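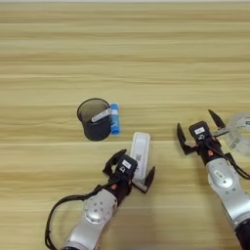
Okay, two-arm desk tidying project, long overdue update. I promised a few of you I'd write this up back in May and then I spent most of my evenings re-crimping connectors, so thank you for your patience. Get a coffee, I do go on a bit.

For anyone new: I'm building a pair of tabletop arms in our shared workshop (the one behind the bike place, with the good heater) and the goal is modest. I'd like them to put ordinary desk stuff back where it belongs. Pens in the mesh holder, glue stick standing beside it, and so on. I call the whole thing Bustix, which started as a typo in a folder name and now it's in all the code, so it stays.

The arms are secondhand and I love them dearly. The grippers are plain two-finger parallel ones, black, nothing clever about them. I looked at fancier hands for a long time and I'm glad I didn't go that way, because every time something goes wrong with these I can see what went wrong. Two fingers! You can reason about two fingers!

The part I've been working on most is the left arm's approach on flat things. A long white piece lying on the table pointing away from the arm is a much nicer problem than the same piece lying sideways, and it took me an embarrassing while to simply start with the nice one. Fingers go down on either side, close, done. Sideways comes later, and I already dread it.

What was going wrong before: the fingers came down a hair too low and the tips scuffed the tabletop. You'd hear this awful little squeak, the whole arm would shudder, and then the grip would land crooked. I raised the approach by 15 millimeters, slowed the last bit of the descent, and only then let it drop to the final height. So much calmer. If you're building something like this, please try going slower near the table before you go rewriting your math like I did.

Cables. Oh, the cables. I've got them looping out to the side of each arm with a good bit of slack, and it isn't pretty, but the version where I zip-tied everything snug along the forearm lasted one evening. The wrist turned, the cable didn't have anywhere to go, and out popped the connector. Sem Hoekstra came over from the next bench, looked at it for maybe ten seconds and said "it needs to breathe, give it an elbow." Sem repairs sewing machines and has never touched a robot, and he was completely right.

I did promise numbers to the person who asked (hi!). Since the new approach height went in I've logged 101 grasp attempts with the left arm on flat objects, and 82 of them held all the way through the lift. The misses were nearly all the same kind, where the piece rotated a little as the fingers closed, so one end swung out. I think softer pads on the fingertips would help a lot. I have some silicone sheet somewhere. I've had it somewhere for two months.

The glue stick is my favorite object on the table and also my nemesis. It stands up so nicely and it's such a clear bright blue that the vision side finds it every time. But I park it right up against the pen holder, and there just isn't room for a finger between the two. Current plan is to have one arm nudge it away first and then grab it properly. Ludmila Šindelář suggested coming in at it from above with the fingers turned a quarter turn, so that neither one has to fit in the gap, and I'm a little annoyed I didn't think of it. Trying that next.

The pen holder brings its own fun. Mesh is confusing for the depth readings, at least with my setup, because some of the points come back from the outside and some from the far wall inside. And a pen lying across the top instead of down in it makes the rim look like it's a different shape altogether. My code thought it was two objects for a while. Then it thought it was a bowl.

What's helped is ignoring the walls completely and looking only for the dark oval of the rim from above. Once I know where that is, dropping a pen in is mostly a matter of holding it upright and letting go. Mostly!

The right arm mostly hovers with its fingers open at the moment, like somebody waiting to be handed a plate. Getting the two of them to share a table without bumping is the next big chapter. My current rule is extremely dumb: there's an invisible line down the middle, and whoever wants to cross it has to ask. It makes them slow and very polite. I kind of like watching it.

A few people wanted to know about cost. I'm at 1,857 dollars all in, and that's with both arms used and the table already mine. The biggest surprise was the power supply, so budget for a decent one. I cheaped out the first time and the arms would sag whenever they both moved at once.

Still on the list: fingertip pads, quarter-turn grasp on the glue stick, sideways pickups, and a proper emergency stop that I can reach without leaning over the arms to get to it. That last one should be first, I know, Ludmila has told me twice. The button is in a drawer and I'm wiring it in tonight before anything else gets switched on.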